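Share 14 Comments 3

PRESS RELEASE

July 25, 2021

Urnex asks small offices to think twice before buying more rack

Vandik, the trade supplier of racks, shelves and patch leads, today opens orders for Urnex, a plain open-frame rack package for small offices, surgeries and schools. The company would like it known from the start that a good many of the people reading this do not need one.

"I have read plenty of announcements about network cabinets and I believed very few of them," said Jérémie Pichon, who runs product at Vandik. "They all promise to transform the business. It's two uprights with holes in them. If it stands up straight and you can get your hand to the ports, it has done its job."

Urnex was put together after a long and sometimes bad-tempered review of what customers had been sold over the years, by Vandik as well as by others. The company visited 21 small sites. At 17 of them the rack was far taller than the equipment called for, and the spare space had filled up with box files, coats and, at one dental practice, a kettle. Several had paid extra for locking glass doors that had since been taken off and leant against a wall.

The package has an open frame, one shelf, a bag of cage nuts and a set of blue patch leads in three lengths. There are no doors, no side panels and no lighting. Numbers are printed up the mounting rails, so that the person on the telephone and the person on the floor can agree which hole they are talking about. Vandik considered leaving the numbers off to save money and was talked out of it by its own fitters. 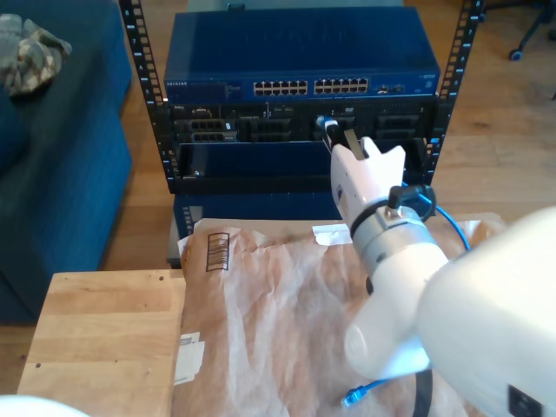 Cable is where Vandik expects the most argument. The usual advice is to buy every lead long and tuck away what is left over. Teodor Kwiatkowski, head fitter, has spent much of his working life untucking it.

"People tell me a tidy rack runs faster. I've never seen any proof of that," he said. "What I have seen is someone pull out the wrong lead at nine in the morning and take down the phones. Label both ends. Buy the right length. I wouldn't pay anyone for a cable management system until you've tried those two."

He is no kinder about packaging. Rack parts have long come wrapped in far more paper and card than they need, and installers end up working round it on whatever table is nearest. Urnex comes in one carton, with the shelf packed flat between the rails. Vandik does not claim this will save the planet. It does mean one trip to the recycling bins.

The company has also dropped the phrase "future-proof" from its catalogue. Pichon said the words had been used to sell 110 oversized frames in a single year, and that he could not find one customer who had gone on to fill theirs.

Whether buyers will take to a supplier that talks like this is an open question, and the first run has been kept to 500 units. Chauvin, the distributor, will carry Urnex from its Prarura depot and will take back unopened packages for a full refund. Deliveries begin in September. If the first run does not sell, there won't be a second, and Vandik says it will not be cutting the price to shift what remains.

Customers who are unsure are asked to measure what they already own before ringing. Add up the height of the switch, the server and anything else that bolts in, then leave a little room for one more. If the total fits in the rack you have, Vandik's advice is to keep it and buy some labels.

Notes to editors

Urnex is supplied without switches, servers or other powered equipment. Fitting is not included in the price and can be booked separately through Chauvin. Jérémie Pichon and Teodor Kwiatkowski are both available for interview through the Vandik press desk. Mr Kwiatkowski prefers the telephone.

Share 14 Comments 3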